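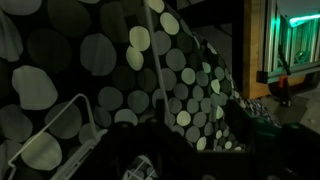

Spotty fabric and white wire at the Ogilvie rooms in Dronbridge.

If you have a wire rack sitting at the back of a cupboard and a bed that has slowly turned into a place to put things down, there may be a morning in September with your name on it. The Ogilvie rooms in Dronbridge are opening up again for the Small Bedrooms days, which did so well in the spring that the Rekgate housing group has agreed to bring them back for a second run (and there was cake last time, so we have high hopes of that too).

The idea is as simple as they come. A spare bedroom has been set up much as it might be in any of the terraces along the Gralesthorpe road, and people are invited to come in, have a poke about and try things in different places before going home to do the same with their own. There are 15 places at each session and six sessions in all, and they are free, although you do need to put your name down at the library desk first.

Much of the talk this time is about racks, the two-tier wire sort in particular, which plenty of us bought for the kitchen and never quite found a home for. The organisers are very fond of them for bedrooms. Jumpers can go on the top and shoes underneath, or the other way about if you are short of puff and don't care for bending, and because the shelves are open mesh you can see at a glance what you have got.

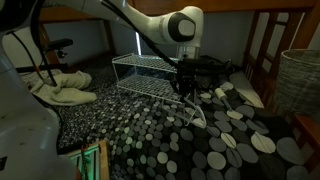

The advice is to do your sorting on the bed, with a good big cover over it, and to bring everything out before deciding where any of it will live. Bags come first, as they so often have other bags inside them, and then papers and anything flat that could slide behind the furniture. A busy pattern is a kind choice for the cover, we are told, as it forgives a great deal of coming and going, and a dark one with plenty of dots has been a firm favourite with visitors to the room.

The spring sessions drew 581 people over the whole run, far more than the rooms had chairs for, and 17 of them have since put their names forward to help neighbours with a bedroom of their own. Anyone who would like that sort of help can ask at the same desk.

Doors open at ten in the morning and the kettle goes on shortly before. The rooms are up one flight of stairs, with a lift at the back, and the Rekgate bus stops just outside.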